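Wihongi Butcher-Block Worktable
Uvetti Workshop Furniture
Home > Tables > Worktables > Wihongi

In stock – ships within 8 working days

Hi, and welcome to the page for the table I get the most emails about. I've sold a few different worktables over the years and the Wihongi is the one I keep coming back to for my own use (I'm typing this at one, with a coffee on it and no coaster, so there you go).

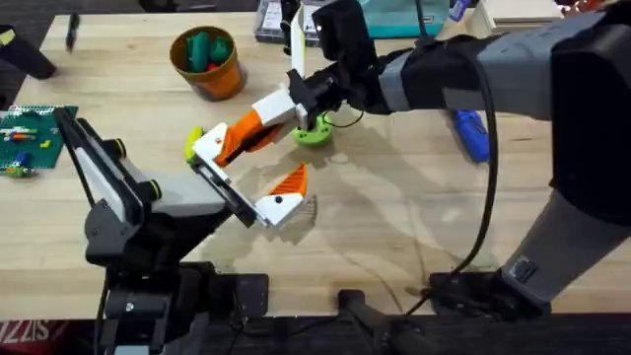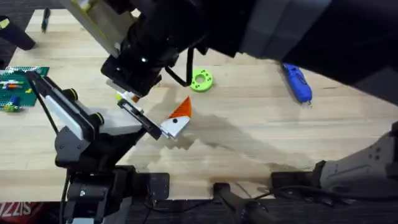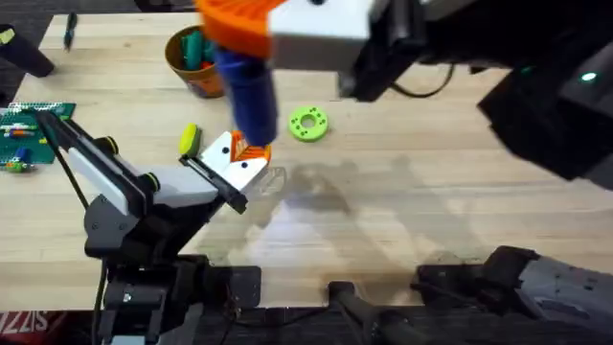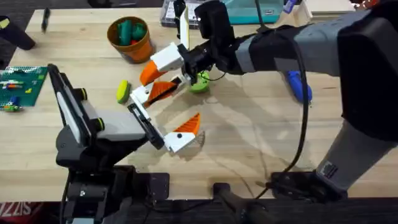
The Wihongi top in light butcher block.

What you're buying

A solid wood top made from long planks glued side by side, and a plain steel frame to go under it. You can also get the top by itself if you already have legs or cabinets you like. The wood is pale, somewhere between blond and honey depending on the light, and the grain is quiet. I like that for a work surface. When I drop a screw on it I want to find the screw, and on the old walnut bench I had before I spent half my life patting around with my palm like I'd lost my glasses.

Small bright stuff shows up really well on it. A green washer, an orange cup full of bits, a handful of building bricks on their baseplate – you look over and it's all just there. If you do model making or electronics, or you have kids who share your desk whether you invited them or not, you'll know what I mean.

Sizes

Length: 200 cm
Height on the standard frame: 74 cm
Top thickness: 3 cm
Edges: straight, with the corners very lightly eased
Frame: steel, flat black, comes with adjustable feet

That height is for sitting in an ordinary chair. If you want to stand, order the top without the frame and put it on something taller. I have customers who've put it on kitchen cabinets, on Clikeo sawhorses, and in one case on two old filing cabinets that didn't match (they sent me a photo and I loved it).

Clamping things to it

I get asked this more than anything else. Yes, you can clamp to it, and the front edge is where most people do. There's no lip and no bevel to speak of, so a clamp sits flat on top. I use mine for a vise and a lamp, and I've had heavier mounts on it than that.

Two things to watch out for. Put a scrap of leather or thin wood under the screw side of the clamp if you care what the underside looks like. And check where the frame rails run before you commit to a spot! They sit back from the edge, but a deep clamp can still bump into them. I did this with the first lamp I bought and had to move my whole setup over by a hand's width, which annoyed me for weeks.

You can drill it too. Wood screws, bolts straight through, threaded inserts, all fine. Go slowly and put a block behind the hole so the bottom doesn't tear out. Once you've drilled it I can't take it back, sorry.

The finish

Every top leaves here with an oil finish. No varnish, no plastic coat. It feels like wood when you put your hand on it and there's hardly any glare under an overhead light, so if you take pictures of your work from above you won't be fighting a big white spot in the middle.

The trade-off is that you'll need to oil it now and then. I do mine when it starts to look thirsty. Wipe it down, let it dry, rub in a thin coat with an old T-shirt, wait, then wipe off whatever hasn't soaked in. I use Astonon Bench Oil and I sell it in small tins on the accessories page, but any decent oil made for wood tops will do the job. Spread the used rags out flat outdoors to dry, away from anything that burns – oily rags in a pile can catch fire by themselves.

Marks and stains

It's going to get marked. Marker pen comes off most of the way with a little rubbing alcohol, and fine sandpaper gets the rest. Hot glue pops off with a plastic scraper once it's cold. Soldering burns are with you for good unless you sand fairly deep, so keep a mat under the iron.

Black metal left on a damp patch will leave a gray ring. I've got a beauty from a wet paint can. I keep meaning to sand it out and I keep not doing it.

Putting it together

The frame goes together with the hex key in the bag. The top then sits on it and gets screwed down from below through slotted holes. Please use the slots and please don't crank the screws as tight as they'll go, as the wood has to be able to move a little through the year. You want two people for flipping it over. I've done it alone and I don't recommend it.

If you're setting it up on carpet, give it a day or two and then check the feet again. The legs settle into the pile and you may find one corner has gone a bit low. A quarter turn usually sorts it.

Questions I get a lot

Can I cut it shorter?
Sure. A circular saw with a fine blade and some tape along the line gives a clean edge. Oil the fresh end grain right away, and give it more than you think it needs.

Do the planks all match?
No. They're picked to go well together, and you'll see some lighter and darker ones next to each other. If you'd like the calmest top I have in the stack, write that in the order notes and I'll go look.

Is it food safe?
I sell it as a worktable and I don't test it for kitchens. If you want to prep food on it, order the top unfinished and put on an oil that's rated for that.

Can I come and see one?
You can, and you're welcome to bring whatever you plan to clamp to it. Send a message first so somebody's in.

From a customer

"Bought the Wihongi for our hobby room in August. It's flat, it's heavy, and the LEGO has already taken over the left end. Delivery guys got it up the stairs without touching the walls. One foot was missing its rubber pad and a new one came in the mail that same week."
– Ruwan Selvanayagam

(I check the pads on every frame now, Ruwan. Thanks for being nice about it!)

Delivery and returns

Tops ship flat with corner guards, and the frame comes in its own box. They sometimes turn up on different days, so don't panic if only one is at your door. Look the top over before you sign for it and write any damage on the driver's slip. Undrilled, uncut tops can come back within 30 days, and you pay the return freight.

Goes with it

Astonon Bench Oil, small tin
Clikeo sawhorses, pair
Spare adjustable feet, set of four

Page last updated August 26, 2021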